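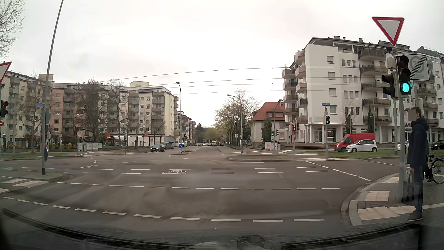

Drernix Vevus retrofit kit, tested for two months in city traffic

Review by Silvan Bühler

The Vevus from Drernix is a kit for cars which left the factory without any assistance system. You get one forward camera for the windshield, a computer in a metal box, a small round display and a cable for the diagnostic port. It does not steer and it does not brake. It reads signs, signals and lane markings, it follows people and bicycles near the road, and it tells the driver what it has found. With the developer license you can also read this output on a laptop and use it in your own automation project, and this was my reason to buy it.

I paid for the kit myself. The price was 1005 with the developer license and without installation. I drove with it on my normal way to work and on some longer tours in the evening, in total 152 hours of recorded driving, nearly everything inside the city.

Installation

The instructions are good and the drawings are clear. The camera bracket is glued behind the mirror, the cable goes along the roof lining and down the side, and the computer fits under the passenger seat. I needed one afternoon. The glue must rest overnight before you hang the camera on it, and I would ask everybody to respect this, as my friend Wumpini Appiah did not and had to order a second bracket.

Calibration is done while driving. The manual asks for a straight road with visible markings on both sides, and after this the display shows a green ring. In my car it was finished after 30 minutes. The camera loses its calibration when somebody pushes against the housing, for example when cleaning the glass, and then you must do everything again. A short recalibration would be welcome.

There is a fabric hood in the box against reflections from the dashboard. The hood was too short for my windshield, which is quite flat. The reflection of the dashboard lay over the lower part of the camera image, and under a pale sky it was strong. I have put a piece of black felt on the dashboard and this helped more than the hood.

Signs

Speed limit signs are the strongest part. The kit knows the difference between a normal limit and a zone, and it keeps the zone in memory until it sees the sign that ends it. Many cheaper products forget the zone after the first corner. The gray end-of-zone sign is a difficult one for a camera, because the number is still on it, only with stripes across. The earlier firmware took it for a new limit of 30 now and then. Since the update in May I have not seen this mistake again.

Signs which stand very near to each other are still a problem. In my city it is common that one pole carries a yield sign at the top, the traffic light under it, and the end-of-zone sign is right behind the light. The Vevus reports the yield sign and the light without delay. The third sign comes late, sometimes only when the car is already beside it. For a driver this has little importance. If you want to feed the data into a route log, you will find the end of the zone at a slightly wrong place.

Traffic lights

I expected more here. Reading one light is easy for the kit, also at distance and also in low sun. Large intersections are another matter. From the stop line you can have a green lamp for your own lane, a red one for a turning lane, a walking figure in green on the far side and some more red lamps in the side street. A human driver knows at once which light is meant for him. The Vevus must work it out from the lanes, and when the lane markings are worn, it cannot.

Drernix has decided that the display stays gray in such a case, and I think this is correct. A gray light is better than a wrong green. In the developer output you get all the lamps it found, each with a confidence value, and there it looks much better. I checked one hour of my recordings by hand and almost all lamps were in the list. The weak step is the choice between them.

The small pedestrian signals are detected too, but the kit gives them the same class as the signals for bicycles. I have written to support about it and they answered that a separate class is planned. They gave no time.

Lane markings

On a road with two lanes and a solid edge line there is nothing to complain about. In the middle of an intersection, where dashed lines cross in curves and a cycle lane goes through with its own short dashes and a painted bicycle, the kit gets nervous. It jumps between the lines, and the lane on the display moves left and right. You can switch off the lane view below a certain speed, and I did this after the first week.

It does recognize the painted bicycle as a cycle lane symbol, even when it sees it from the side. The older Gentile kit, which I used before, took it for nothing at all.

People and bicycles

The kit marks persons near the road and gives a quiet tone when one of them moves toward the lane. A person who only stands on the corner of the sidewalk and waits is shown without a tone. I like this very much, because a tone for every waiting person would make me switch off the function. Cyclists who are half hidden are found later. When only a wheel or one leg can be seen behind another person, the kit needs one or two seconds more than I do.

Recording and privacy

Faces are blurred on the device before the video is stored, and you cannot switch this off. License plates are handled separately in the menu, and I ask myself why this setting is not on from the beginning. The supplied card is enough for 75 hours, then the oldest drives are deleted. The export goes through the Brorneo desktop program, and here I must complain. It is slow, it has no search by place, and it closed itself several times with long drives. I now copy the card directly and use my own script — the file format is open and well documented.

For whom

Drivers who want only a reminder of the speed limit can spend less. People who want to collect clean, labeled driving data with an ordinary older car will find a lot for their money, if they can live with the desktop program.

Good: zone memory, open file format, calm warnings, clear installation guide.
Less good: choice of the correct traffic light, reflection hood, desktop program, full recalibration after each touch.

My kit stays in the car. I will try the next firmware on the same routes and add the result under this text.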